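Home · Docs · Blocks · Downloads · Contact

# Andon Blocks – README

4 min read

Hi! I'm Hanan, and I look after the Andon block set. It's a small collection of white rectangular blocks with round holes in them, plus the notes, sizes and sorting sheets that go with it. I wrote this so you don't have to email me to find out which folder is which (although you can, I like email).

## What's in the set

There are 290 entries in the list, one per block, and they come from 19 print batches. Each entry has a batch number, the three outside measurements, the hole diameter and a short comment from whoever checked it. The comments are a mixed bag. Mine run long, and Hannelore Brinkmann's are mostly one word, usually "fine."

Folders:

- `blocks/` – one text file per block
- `batches/` – the batch sheets, typed up from paper
- `sorting/` – notes from the belt and bin sessions
- `old/` – please ignore, I'm still cleaning this up

Measurements are in millimeters. The first nine batches were measured with my old calipers and I rounded everything to the nearest half, so don't lean on those if you need a tight fit. From batch 10 on we used the good ones from Morolum and you get one decimal place.

## How the blocks get sorted

We name a block's position by where the hole is. "Face" means the hole is in the big side, "side" means one of the narrow ones, and "up" means you're looking down into it. That goes in the `hole` column. If a block is leaning on its neighbor in a bin, put "tilted" in the `notes` column and move on – I spent most of April trying to invent a proper angle code and gave up.

Blocks travel on the green belt and get stored in the light-blue bins. A bin can hold a messy pile or just one block, both are okay, and I'd much prefer you write down the pile as you find it than straighten it first!

A block on the belt, three more in the upper bin at all sorts of angles, and one lying flat in the bin below with its hole up:
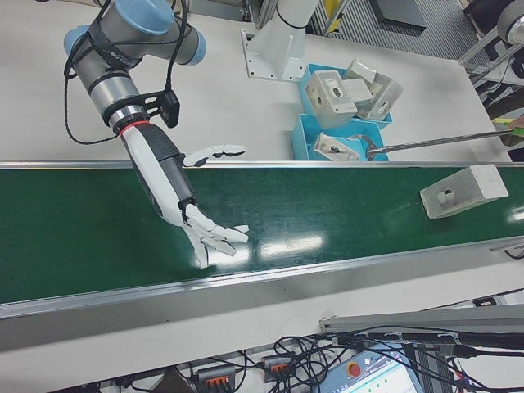
## Known problems

- Batch 14 has two sheets and they disagree. I went with the later one.
- 80 entries have no hole diameter yet. The field is blank, not zero.
- "Rerkov" in the comments is the old name for batch 6. Same blocks.

## Changes

June 4, 2021 – fixed the swapped length and width in batch 11 (thanks, Hannelore), added the `hole` column to the sorting notes.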